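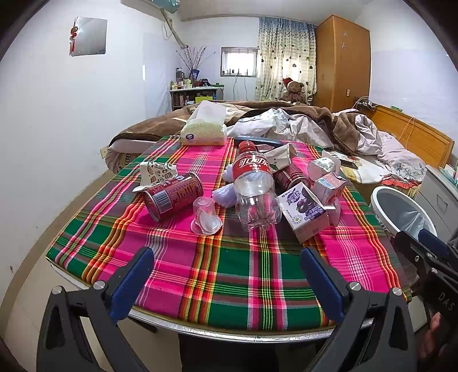 Clearing a table, and why I don't believe the 83 per cent

17/05/2025

Susari say their clearing routine now gets drinks rubbish off a table 83 per cent of the time. I have asked twice what counts as a success and have yet to get a straight reply.

Back in February Shona Laing and I ran it at Clonmont for an afternoon. Cans it could manage. Then it met a clear plastic bottle lying on its side, closed on it, squashed it, lost it, and carried on to the bin with nothing in its fingers. It opened over the liner and logged the item as cleared. It did this 3 times before Shona hit the stop.

The dropped bottle doesn't bother me much – I drop things too. The log does. If the software takes "fingers closed, then opened over bin" as proof, every miss is a hit, and I'd like to know how many of those are sitting in their 400 trials.

Consuelo Londoño thinks it's a force threshold and a quick fix. Maybe. An upturned thin cup with a wrapper stuffed inside will give way just as easily, and so will a crumpled paper bag. I'd want to see the raw runs on a messy table, soft stuff included, before anyone lets this near a customer's bedroom.

I've sent Susari 10 questions. Will post the answers if they come.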